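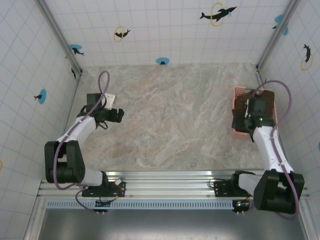

Liang wrote in to ask whether failed grasps should be thrown out before training, and whether 1000 short episodes are worth more than a smaller set recorded with care. The steps below cover both points.

Collecting Two-Arm Towel Episodes for Imitation Learning
Apr 3, 2022 | Stukberg Lab Notes

We use cookies to remember your preferences. Accept | Settings

Search this site Go

This page covers teleoperated recording on a two-arm cell with one fixed camera and cameras at the wrists. The task is to move a towel between the floor and a basket. The Warnemska set, recorded with this procedure, holds 313 episodes.

1. Fix the task definition

Write down the start state, the end state and the time limit before the first recording. Our limit is 85 seconds. An episode that runs over is stopped and labeled "timeout". Do not change the end state partway through a set. If it must change, start a new set with a new name.

2. Check the camera streams

Start every stream and confirm that the timestamps advance together. Lock exposure and white balance. Move each gripper by hand control until cloth fills a good part of the wrist view, then check that the weave or ribbing can still be made out at working distance.
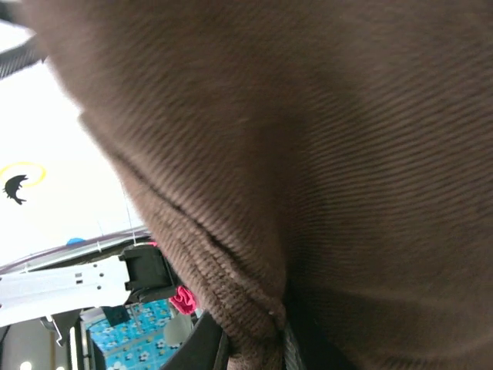

3. Record

Reset the cloth by dropping it, so that the folds differ each time. Keep the basket inside the reach of the arm that will use it. Start logging before the arms move and stop it after they come to rest. Drive at a steady speed. Long pauses teach the policy to pause.

At close contact a wrist camera may return very little besides blurred cloth.
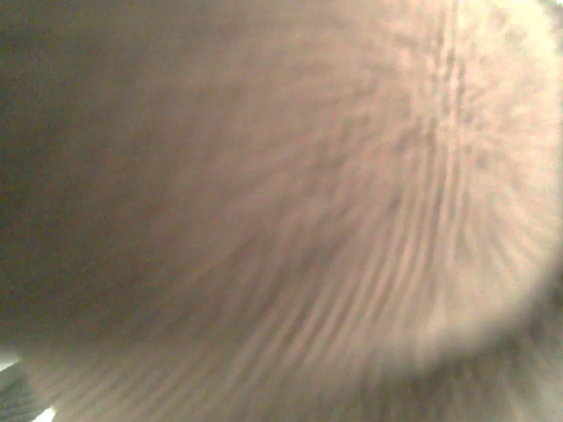
Keep these sections in the episode. The policy will meet the same input at run time and needs joint positions and the fixed view to get through it. Cutting them also leaves jumps in the action sequence.

4. Label

Use 2 outcome labels, "success" and "failure", plus the timeout flag. Failed grasps followed by a recovery count as success if the end state is reached. Full failures go in a separate folder. They are left out of behavior cloning but are useful for training a success detector.

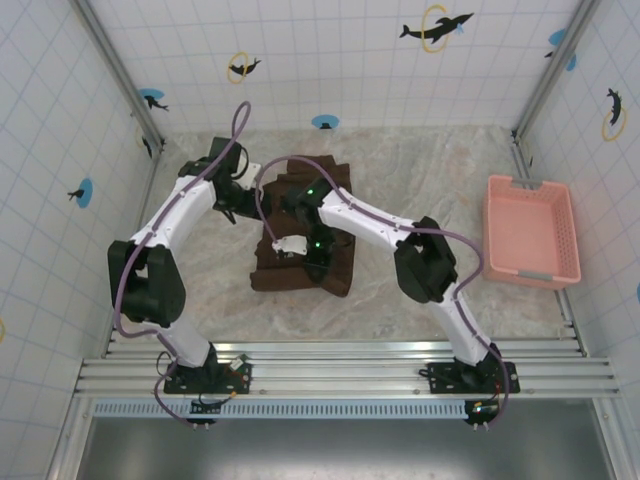 Label from the fixed view first and open the wrist streams only when the outcome is unclear. Vendovham's export script reads the label file directly, so keep the column order unchanged. Set aside the validation episodes before any tuning begins.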